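Robots get the fiddly end at Anden

The refurbishing bench at Anden got a two-armed robot in July, and it now handles more than 300 earbud cases a shift. The 2 people who used to do it have moved to fault-finding, where the chairs are better.

"My thumbs have stopped clicking," said Roswitha Bühler, 25 years in repairs. "My opinions haven't." She still sets the robot's pace - slower after lunch, out of solidarity.

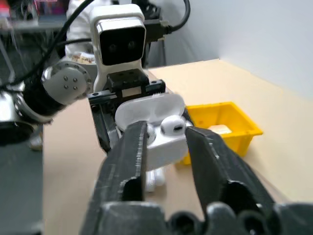
Who decides when the robot stops?
The person on the bench, at any time, and without asking a supervisor.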